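Tenants' group questions Odport council's "zero landfill" computer collection

Residents asked to see the contract before a second round goes ahead in September

ODPORT – The Odport Tenants' and Ratepayers' Association says it has yet to see evidence that the old computers collected from local homes and offices this year were recycled in any sense most people would recognise.

Council announced in its winter newsletter that the program, run under contract by Lutine, had achieved "zero landfill". The association has asked three times what that phrase means. The first reply quoted the newsletter. The second quoted the first reply. The third, received on Thursday, said the matter was commercial in confidence.

According to council, 289 desktop computers were handed in at the Fuentealba Street depot. Residents paid $15 a unit for the privilege. The association accepts the number and the fee. It would like to know where the machines went after they left the depot gate.

"Zero landfill" can cover a lot of ground. A computer that is shredded and sold as mixed scrap has not gone to landfill on the day it is counted, and neither has one sitting in a shipping container while somebody waits for metal prices to improve. We do not say either of these things happened. We say the public has been given no way of ruling them out.

The association is particularly unhappy about the handling of hard drives. The depot's sign promises "secure data destruction". The receipt given to residents does not mention data at all, and carries no serial number. Asked whether certificates were available, depot staff directed members to the Lutine website, where the relevant page has been "coming soon" since autumn.

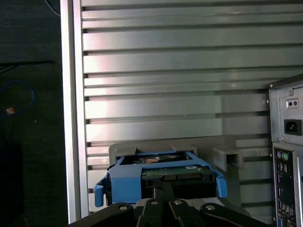

What should be kept and what should be scrapped

Council's information sheet tells residents that computers more than five years old have "no reuse value". The association disputes this, and so would anyone who has tried to furnish a community centre on a small budget. Plenty of older office desktops will run a web browser and a word processor well enough for homework or a job application. Memory, drives, power supplies and graphics cards can often go into another machine with a screwdriver and a bit of patience.

The neighbouring municipality of Tirport tests donated computers before deciding what to scrap. Its most recent published figures show that 16 per cent were passed on in working order and a further 10 per cent were stripped for spare parts. Those are modest results, and the association does not pretend otherwise. They are at least results that can be checked.

Odport has published no equivalent. If the true reuse figure is nil, council should say so and drop the word "circular" from its posters. 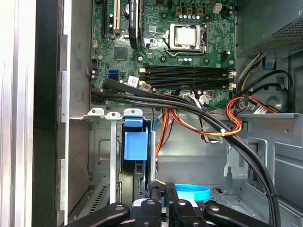
What the association is asking for

Before any second collection is approved, the association calls on council to:

– release the Lutine contract, with prices blacked out if need be
– state how many computers were reused, stripped for parts, shredded or exported
– give every resident a receipt listing the serial number of any drive handed over
– explain what the $15 fee pays for

The association supports keeping electronics out of the tip and has done for years. Its members will go on using the depot while there is no other choice in town, but they are being advised to remove their own hard drives first.

A written response has been requested before the September meeting.

Media enquiries: Odport Tenants' and Ratepayers' Association, care of the Odport Public Library, weekdays after 10 a.m.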